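The Great Packaging Drawer: A Reckoning

Colska Kitchen Notes – November 18, 2025 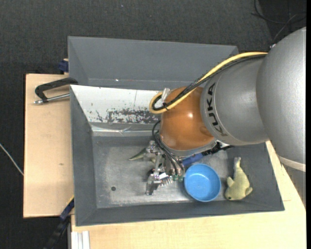 Every kitchen has a drawer where packaging goes to retire. Mine is the second one down, left of the stove, and last week it stopped opening. A plastic lid had turned sideways at the back and wedged itself against the frame, and I spent most of an evening feeding a butter knife through the gap like a burglar with low ambitions.

Once the drawer gave in, I emptied it onto the kitchen table. It held 238 items. I know this because I decided that if I was going to be humiliated I might as well have the figure. Of these, 50 were lids. The number of containers those lids fit was 3.

I have asked around the Dillden office and am told this is normal. Containers leave the house full of soup and stay with whoever ate the soup. Lids have no social life and remain at home.

The rest was twist ties, yogurt tubs, bread clips, takeout sauce in packets old enough to have gone a serious shade of brown, and a small stack of the inner trays from Flustine crackers. I kept the trays because they looked useful. They have eleven shallow dents each. I have never owned eleven of anything that small.

So, for readers facing the same drawer before the holidays, a few rules I am now trying to live by.

A lid without a container goes out today. You will be tempted to give it a month. I gave mine until March, and that was March of last year.

Glass jars can stay if you can name what is going into them. "Something" doesn't count, and neither does jam unless you have made jam before.

Gift boxes are allowed, one inside another, as long as the biggest fits on the shelf. The tin from the Sýkora bakery is exempt because it is a nice tin. I make the rules here.

Check with your town before you recycle the black plastic trays. Ours doesn't take them, as I learned from a printed note left on top of my bin, underlined twice. Rinse the rest, and squash what squashes.

Keep the rubber bands – you'll want one on the day you throw them out – but put them in a cup so they stop tying themselves to the potato masher.

The drawer now holds three containers, three lids and a roll of tape, and it opens with one finger. I have opened it several times for no reason. Yesterday I found a yogurt tub in there, clean and dry, and everyone in the house denies knowing anything about it.

Next issue: the cupboard under the sink, provided I can get the door open. Sauce packet stories are welcome at the usual address, but please don't send the packets.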